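Breakfast host wanted at Lesstead House
Part-time, mornings, starting in August

We're looking for somebody who loves mornings! Lesstead House is a shared house for people who are new to the area, many of them working their first job or starting a course, and breakfast is the one meal we all have together. Our present host, Su-chen Hsiao, is moving on to our sister house at Milley, and we'd like to find someone just as happy to be up and pottering about with plates at half past six.

The job is small, friendly and mostly toast. You'll set up the breakfast counter, keep it stocked and tidy while people come and go, have a chat with whoever wants one (some don't, before coffee, and that's fine) and leave the kitchen ready for the day. We have 12 residents at the moment and they come down in dribs and drabs, so it rarely feels like a rush.

What you'll be doing

Putting out bread, spreads, fruit and cereal
Looking after the toaster, including emptying the crumbs and wiping it down
Washing up plates and cups as they come back
Keeping the worktops clear and clean
Writing the shopping list and passing it to Ching-wen Fang before lunch on Thursday
Letting us know if anything is chipped, broken or running out

The breakfast kitchen: cream toaster, pale green plate, white walls and dark grey worktop.

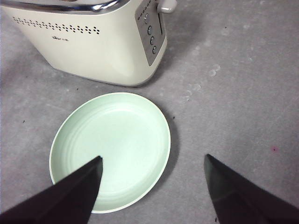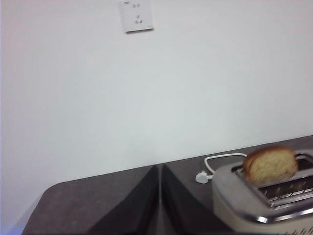
Who we'd like to hear from

You don't need catering experience. If you've ever fed a family, a football team or a houseful of cousins, you know most of it already. We'd love you to be cheerful, reliable and comfortable working on your own for the first half hour. You should be able to carry a full shopping bag up one flight of stairs, and you'll need a basic food hygiene certificate. If you haven't got one we'll pay for the course and for your time while you do it.

It would be lovely if you liked baking too. Su-chen's banana loaf has a following and there will be some sad faces when it goes, but please don't feel you have to compete!

Hours and pay

Five mornings a week, 6.30 to 9.30, with 2 mornings off that we'll agree with you. Pay is by the hour, above the minimum wage, with paid holiday. Breakfast is included, of course, and you're welcome to take home any bread left at the end of the week.

How to apply

Send us a letter or email of no more than 500 words telling us a bit about yourself and what you like to have for breakfast. A CV is welcome but not essential. Please put reference 2662 at the top and address it to Ching-wen Fang, House Manager. You can also drop it through the door at Lesstead House if you're passing.

We'll ask people to come in for a cup of tea, a look round the kitchen and a short trial morning, which is paid.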